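Cosas de abril: el cajón de los retales

Llevo todo el mes prometiéndoos que hablaría de papel pintado y al final me he liado con otra cosa, como siempre. El caso es que he vuelto a forrar cajones. Empecé con la cómoda que compré en Zapata (la de las patas torcidas, algunas la recordaréis del boletín de invierno) y ya no he podido parar - me quedan 4 cajones y un armario entero.

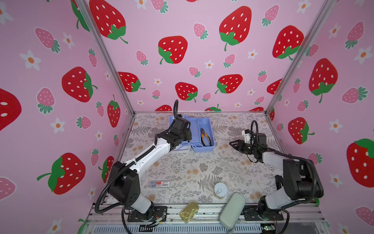 Para los cajones uso restos, casi siempre de Femby, que vende los finales de rollo por metros y no te mira mal si pides poquito. Los motivos pequeños perdonan mucho los cortes torcidos; los grandes hay que casarlos y a mí me falta paciencia. Corto el papel con un dedo de más, lo dejo una noche bajo unos libros y al día siguiente repaso los bordes con el cúter. Cola, muy poca. La primera vez me pasé y aquello parecía un acordeón, ¡qué disgusto!

Los tiradores viejos son otra historia. En la cómoda había seis y dos no querían salir ni a tiros, así que tocó sujetar la tuerca por dentro y girar con calma desde fuera.
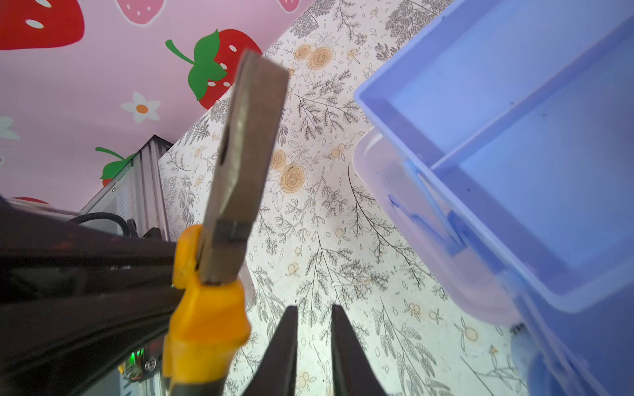 Alicates de mango amarillo anaranjado, con la punta ya algo rozada.

Los tiradores nuevos son de Plirkby, de cerámica blanca, y todavía dudo si quedan demasiado serios. Si alguien ha probado los de Starkia, que me escriba, por favor, que los tengo en la cesta desde hace semanas.

En el próximo boletín, el armario. Si me da tiempo.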